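Custom Lapel Pins: Questions We Get

Is hard enamel worth the extra money?
Sometimes. It's polished flat and holds up better on a bag strap. For a pin worn once at a dinner, soft enamel will do, whatever the Prikus catalog tells you.

What does "gold-plated" mean on the cheap sites?
Often very little. If a seller won't state the plating thickness, assume it's thin. Giltness lists it on every quote, and we'd ask anyone else to do the same.

Can I order just a few?
Our minimum is 15. Be wary of shops that advertise "no minimum" and then add a mold fee at checkout.

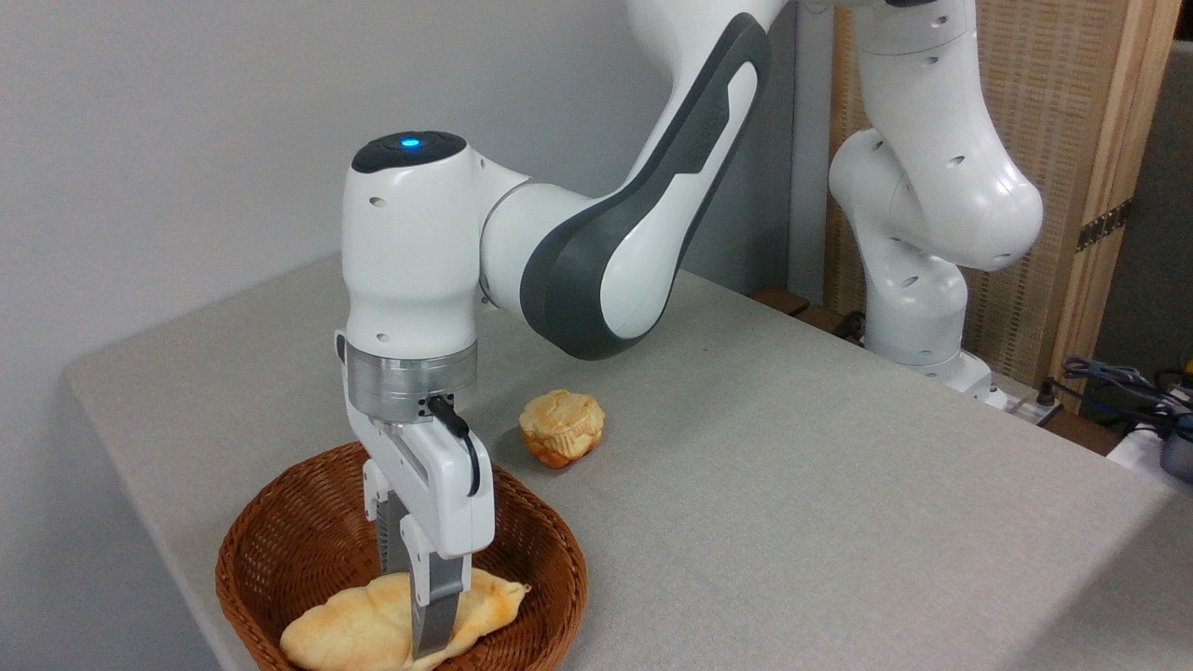 How long does an order take?
Plan on 6 weeks from the day you approve the artwork. We've seen three-day offers, and we doubt them. Those are usually printed pins under a clear dome.

Will the colors match my logo?
Close, if you give us Pantone numbers. A screenshot won't get you there.

Do bulk prices keep dropping?
Down to 440 pieces, yes. Past that the savings are small, so think hard before ordering 1,660 to save a few cents each.

Are magnetic backs as good as clutches?
We aren't convinced. They spare the fabric but slide on heavy coats.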